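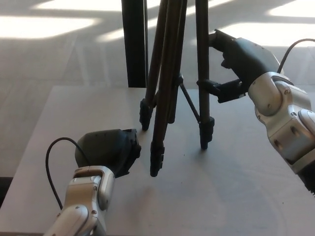

Flondden 보조기기 대여 기록

버전 정보
최종 수정: 2025년 8월 25일
관리: Pameo 나눔센터 자료실
파일 형식: CSV(UTF-8), 쉼표 구분

개요

Flondden은 Pameo 나눔센터가 운영하는 보조기기 무료 대여 사업의 기록을 정리한 데이터입니다. 휠체어, 보행기, 목욕 의자, 이동식 경사로처럼 가정에서 일정 기간 빌려 쓰는 기기의 신청, 대여, 반납, 수리 내역이 들어 있습니다. 대여 건수는 1,053건이고, 한 행이 대여 한 건에 해당합니다.

원래 대여 장부는 지점마다 따로 적었습니다. Prultel 지점은 종이 장부를 썼고 Lumbantobing 지점은 스프레드시트를 썼기 때문에 같은 기기가 서로 다른 이름으로 적힌 경우가 많았습니다. 이번 판에서는 두 지점의 기록을 하나의 양식으로 합치고 기기 분류를 14개로 통일했습니다.

파일 구성

loans.csv: 대여 기록 본문
devices.csv: 기기 목록과 분류 코드
repairs.csv: 수리 및 소독 기록
codes.txt: 코드값 설명

loans.csv와 repairs.csv는 device_id로 연결합니다. 수리 기록이 없는 기기도 있으므로 결합할 때 loans.csv를 기준으로 두는 편이 좋습니다.

loans.csv의 열

loan_id: 대여 번호. 두 지점의 기존 번호가 겹쳐서 새로 부여했습니다.
device_id: 기기 번호
branch: 지점 코드. P는 Prultel, L은 Lumbantobing입니다.
category: 기기 분류 코드
request_month: 신청한 달
loan_month: 대여를 시작한 달
return_month: 반납한 달. 대여 중이면 빈칸입니다.
age_band: 이용자 연령대
route: 신청 경로(본인, 가족, 복지기관, 병원)
delivery: 배송 여부(Y/N)
extended: 연장 여부(Y/N)

수집과 정리

종이 장부는 직원이 직접 입력했고 다른 직원이 원본과 대조했습니다. 글씨를 읽을 수 없는 항목은 추정하지 않고 빈칸으로 두었습니다. 신청만 하고 취소한 건은 뺐습니다. 다만 대여 당일에 돌려받은 건은 실제로 기기가 나간 것으로 보아 남겨 두었습니다.

한 사람이 기기를 여러 개 빌린 경우 기기마다 행을 나눴습니다. 이용자 번호를 싣지 않았으므로 이 데이터로 이용자 수를 구할 수 없습니다. 대여 건수를 이용자 수로 인용하지 말아 주십시오.

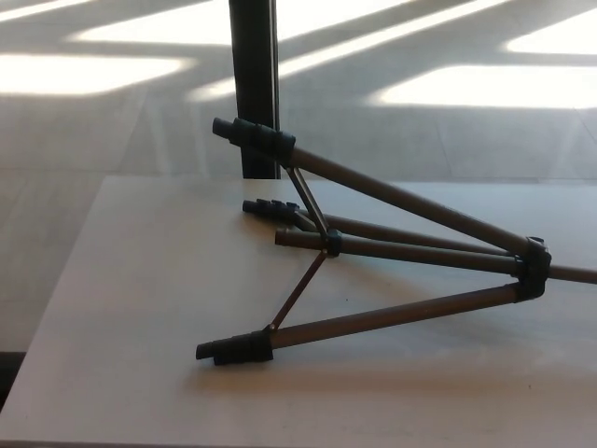

개인정보 처리

이름, 주소, 연락처, 장애 유형, 진단명은 공개본에 없습니다. 날짜는 모두 달 단위로 바꾸었고 나이는 연령대로 묶었습니다. 같은 지점, 같은 달, 같은 분류에 해당하는 건이 적으면 연령대를 '비공개'로 표시했습니다. 원장부는 센터 안에 보관하며 외부에 제공하지 않습니다.

알려진 문제

반납월이 빠진 행이 약 100건 있습니다. 대여 중인 건과 반납은 되었으나 날짜를 적지 않은 건이 섞여 있어 빈칸만으로는 구분되지 않습니다. 대여 기간을 계산할 때는 이 행을 제외하거나 따로 다루어야 합니다.

Prultel 지점은 초기에 신청 경로를 적지 않았습니다. 이 시기의 route 값은 U(미상)입니다.

repairs.csv의 소독 기록은 4월분이 불완전합니다. 양식을 바꾸면서 예전 양식과 새 양식을 함께 썼고, 중복으로 확인된 11건을 삭제했습니다. 남은 기록에도 중복이 있을 수 있습니다.

어린이용 기기는 보유 대수가 적어서 대기 기간이 길게 나타납니다. 수요가 많다는 뜻으로 바로 해석하기는 어렵습니다.

사용 범위

지역의 보조기기 수요 파악, 대여 사업의 재고 계획, 복지 관련 수업과 연구에 쓸 수 있습니다. 개별 이용자를 알아내려는 시도나 다른 자료와 결합해 가구를 특정하는 작업에는 쓸 수 없습니다. 보험 심사와 급여 판정에도 사용하지 않습니다.

이용 조건

비영리 목적이면 별도 허가 없이 쓸 수 있습니다. 결과물에는 다음과 같이 출처를 적어 주십시오.

Pameo 나눔센터, Flondden 보조기기 대여 기록

가공한 데이터를 다시 배포할 때는 바꾼 내용을 함께 적어야 합니다. 상업적 이용은 센터 자료실에 먼저 문의해 주십시오.

오류 신고

잘못된 값을 발견하면 loan_id와 열 이름을 적어 자료실로 보내 주십시오. 원장부와 대조한 뒤 다음 판에 반영하며, 고친 내용은 codes.txt 끝부분의 변경 기록에 남깁니다.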